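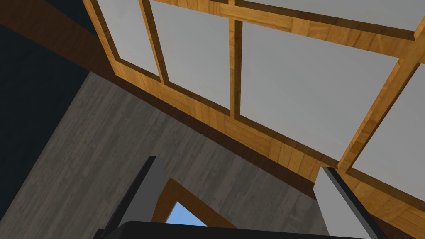 Incidencia: cálculo erróneo de desempates y emparejamientos duplicados en torneo por sistema suizo
Producto: Prorness, módulo de emparejamientos
Entidad solicitante: Club de Ajedrez Skodilside
Prioridad: alta
Estado: cerrada con seguimiento

Descripción remitida por la entidad

Durante la preparación de la cuarta ronda del torneo abierto de julio, el programa propuso en el tablero 7 un emparejamiento ya disputado en la segunda ronda. Al rehacer el sorteo se obtuvo el mismo resultado. Asimismo, la clasificación publicada tras la tercera ronda presentaba un orden distinto del calculado manualmente por el equipo arbitral en el desempate Buchholz con corte del peor resultado. La ronda debía comenzar el miércoles a las 18:00, por lo que se solicitó atención inmediata.

El torneo cuenta con 70 inscritos y se disputa a siete rondas. La entidad adjuntó el archivo del torneo, la copia de seguridad generada al término de la segunda ronda y el registro de operaciones.

Comprobaciones iniciales

1. Se abrió el archivo en un equipo de pruebas con la misma versión del programa. El emparejamiento repetido se reprodujo en el primer intento.

2. Se verificó la opción «Impedir repetición de rivales». Figuraba activada, de modo que se descartó un error de configuración general.

3. Se contrastó la lista de participantes con la lista de puntuaciones importada, que contenía 3.926 fichas de jugadores. En la lista del torneo, un mismo jugador constaba con dos números de identificación: el asignado en la inscripción manual y el procedente de la importación. Ambas fichas indicaban 1.849 puntos de valoración y la misma fecha de alta.

4. Se revisó el registro de operaciones. La segunda ficha se incorporó entre la segunda y la tercera ronda, al ejecutarse «Actualizar valoraciones» con la opción «Añadir jugadores no encontrados» marcada. A partir de ese momento, el programa asoció los resultados anteriores a la primera ficha y los posteriores a la segunda.
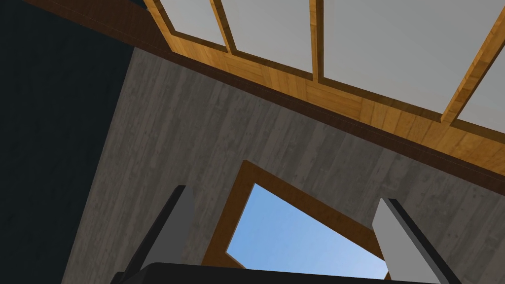 5. Se comparó el archivo con la copia de la segunda ronda. La copia no contenía la ficha duplicada y los desempates coincidían con el cálculo manual.

Diagnóstico

Las dos anomalías tienen el mismo origen. Al no reconocer como propia la partida disputada bajo el otro número, el módulo de emparejamientos consideró válido el cruce repetido. En cuanto al desempate, los rivales de las dos primeras rondas sumaban la puntuación de una ficha que constaba como retirada, con el consiguiente perjuicio en su Buchholz. No se ha detectado alteración en los resultados introducidos.

Procedimiento indicado a la entidad

a) Guardar una copia del archivo actual con un nombre distinto y no sobrescribir la de la segunda ronda.

b) Acceder a «Participantes», seleccionar las dos fichas y ejecutar «Fusionar», conservando el número de la inscripción manual.

c) Anular el sorteo de la cuarta ronda. No debe eliminarse la tercera.

d) Ejecutar «Recalcular clasificación» desde la primera ronda y cotejar el listado con las actas firmadas.

e) Sortear de nuevo la cuarta ronda, con la opción «Añadir jugadores no encontrados» desmarcada.

Respuesta de la entidad

A las 16:40 se recibió confirmación de que la fusión se había completado. El sorteo resultante no contenía cruces repetidos. La clasificación corregida modificó cuatro puestos de la mitad inferior de la tabla, y el equipo arbitral expuso la nueva versión en la sala de juego. La entidad consultó si procedía repetir alguna partida de la tercera ronda. Se le comunicó que dicha decisión corresponde al árbitro principal conforme a las bases del torneo y queda fuera del ámbito de este servicio.

Incidencia secundaria

A las 17:15 la entidad informó de que la exportación a la página de resultados, alojada en Draltton, seguía mostrando la clasificación anterior. Se comprobó que la página conservaba el fichero antiguo en memoria intermedia. Se solicitó una nueva publicación con la casilla «Forzar sustitución» activada y el listado correcto quedó visible a las 17:32.

Seguimiento

Se ha trasladado al equipo de desarrollo la petición 2.857, relativa a un aviso previo cuando una importación genere dos fichas con nombre y valoración idénticos. No se dispone de fecha de entrega. Hasta entonces se recomienda actualizar las valoraciones únicamente antes de la primera ronda.

La incidencia se cierra con la conformidad de la entidad. Podrá reabrirse respondiendo a este mismo aviso y adjuntando el archivo del torneo.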